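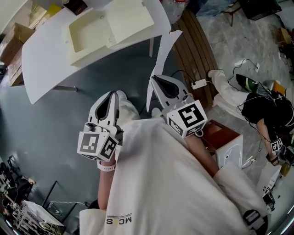
Skakis, December

Hand-held grippers: setting up and looking after your station

Questions we get from the people who use the Stamileo grippers at the Skakis site. If yours is missing, ask at the Tudose desk.

What do I check before I start?
Look at both grippers. The fingers should open and close without sticking and meet at the tips. Then look at the marker cubes below the fingers. Every printed face must be clean, flat and easy to read.

How do I clean the cubes?
Use a dry cloth. No sprays – they lift the print. Pencil and grease marks come off with a soft rubber.

A marker is scratched. Can I draw it back in?
No. Swap the whole cube and put the old one in the repairs tray. Spares are listed under part 926.

Can I swap left and right?
No, each cube has its own pattern and the software expects it on its own side. If you have mixed them up, stop and start the session again.

How should I hold them?
Out in front of you, tips forward, with your sleeves clear of the cubes. Pull long cuffs back before you begin.

Where do the cables go?
Along the floor to the power strip, away from where you stand or kneel. Do not plug one strip into another.

One finger has gone stiff. What now?
Open and close it by hand three times. If it still catches, label it and leave it for repair. Please don't oil it.

How long does a repair take?
Usually two days. Anything that has to go back to Jotard takes more than 3 weeks, so ask for a loan pair.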